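I have been thinking about dishes, and mostly about the hour after supper when they get done. My aunt kept a big house in Gergate, and on holidays there might be fourteen of us at her table (on a good year, more!), and when the pie was gone half the family would drift into the kitchen and stay there till bedtime. I learned more about my relatives with a towel in my hand than I ever did over the turkey.

So I want to put in a kind word for washing up by hand, and for doing it with company. I know how that sounds. My neighbor Aminu Omoregie, who is a patient man, told me last week that his machine has given him back his evenings, and I believe him, and I wouldn't dream of taking it away from anybody with three small children and a night shift. I only wonder what we do with the evenings once we have them. At my house, I'm sorry to say, everyone goes off to a different room.
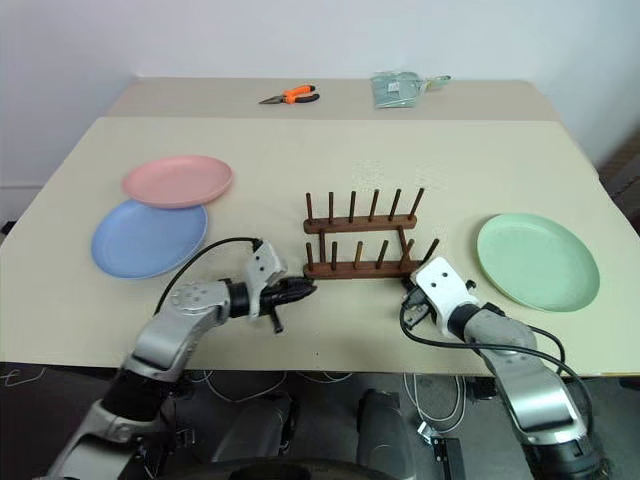

Vol. 126, No. 11

There is something about standing side by side, with your eyes on a saucepan, that loosens the tongue. My son told me he was leaving college while he was drying a gravy boat. I don't believe he could have said it across a table, with me looking straight at him, and I know I would have answered worse if I hadn't had a roasting pan to scrub. We got through the whole business, tears and all, before the water went cold.

Guests are the hard part, I'll admit. We have all been raised to say "Oh, leave it, sit down," and we say it even when we'd love the help. I've quit saying it. This November I handed a towel to a man I had met two hours before, a friend of my niece's from Onishi, and he looked so pleased that I gave him the good glasses to do. He broke one. We still write to each other.

Try it this weekend, if you have people coming. Run the water hot, put the radio on low, and let the slow talkers dry.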